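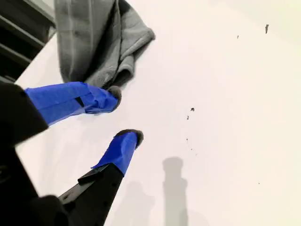

Letzte Änderung: 14. März 2023

Projektbericht: Greifen und Falten von Textilien mit zwei Roboterarmen

Verfasserin: Şengül Eren

1. Aufgabenstellung

Im Projekt Erow wurde in einer Gemeinschaftswerkstatt ein Versuchsplatz aufgebaut, an dem Roboterarme Tücher auf einer weißen Tischplatte greifen und falten. Die Ansteuerung erfolgt über die selbst erstellte Software Weltel. Das Budget betrug 539 Euro.

2. Greifer

Die Finger des Greifers wurden mit blauem Klebeband umwickelt, da das glatte Material auf Mikrofaser zu wenig Halt bot. Als Greifpunkt dient bevorzugt eine Ecke des Tuches.

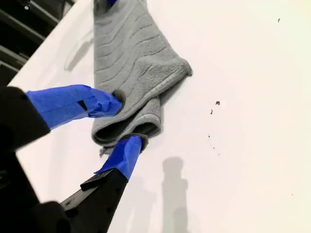 Die Schließkraft wird in der Software begrenzt. Bei zu geringer Kraft rutscht die obere Stofflage heraus, bei zu hoher Kraft verschiebt sich das gesamte Tuch. Insgesamt wurden 162 Greifversuche protokolliert.

3. Faltvorgang

Für das Falten werden zwei Arme von gegenüberliegenden Seiten an das Tuch herangeführt. Die Bewegungen sind zeitlich versetzt, um Kollisionen über der Tischmitte zu vermeiden. Ein Durchlauf umfasst bis zu 3.000 Steuerbefehle.
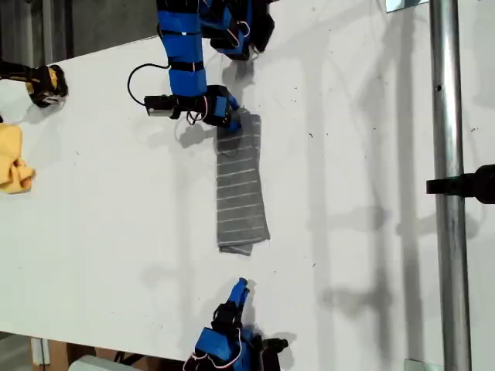 4. Offene Punkte

Der Verschleiß des Klebebandes ist noch nicht untersucht. Ferner ist die Kalibrierung nach jedem Umbau zu wiederholen.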